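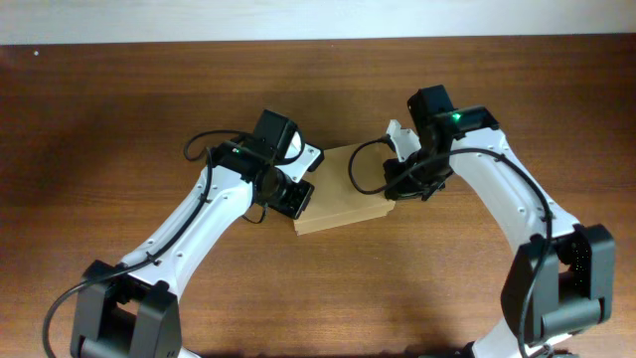
Vol. 19, No. 2, p. 638

3. What we asked the students to do

I teach the robotics course at Sterkport, and for the spring term I wanted one task that every team could start in week one and still be arguing over in June. We landed on desk packing. Two arms share a wooden tabletop, a cardboard box sits between them, and the arms have to get things into it. Anybody who has packed for a move knows the job, so I could skip the long lecture and let people get their hands on the controls.

Figure 1. The two arms at either side of a small flat cardboard box, at the Sterkport bench.

The box turned out to be the hard part! We had all worried about the objects, and then the first two weeks went to flat cardboard (the teams called it the Zurnau problem, after the team that complained the loudest). Cardboard slides when you push it and bends when you pinch it, and if one arm gets there a moment early the whole thing swings around. My advice was to let one arm hold still while the other does the moving. Team Caretti ignored me and moved both together, and their runs were smoother than mine -- so I've stopped giving that advice.

Each team drove the arms by hand first and recorded what they did, then trained on the recordings. By the end of term the class had 2,078 recorded runs on the server, and I threw out 638 of them before training, mostly ones where a student had stopped halfway to talk. I'd be stricter next year. Long pauses teach the arms to pause, and it's painful to watch.

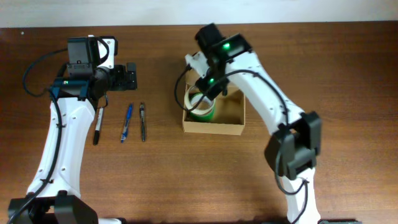 Did the students need to know how to code before they signed up? Most had written a little Python, and the ones who hadn't were paired with someone who had for the first two labs.

Once the box behaved, we moved on to the objects themselves. Pens and a roll of tape make a good mix, as the tape is wide and easy to find and the pens are skinny and love to roll. The Lưu team wrote up their pen grasps in a shared notebook, and I've borrowed their habit of noting the pen's angle at the start of every run.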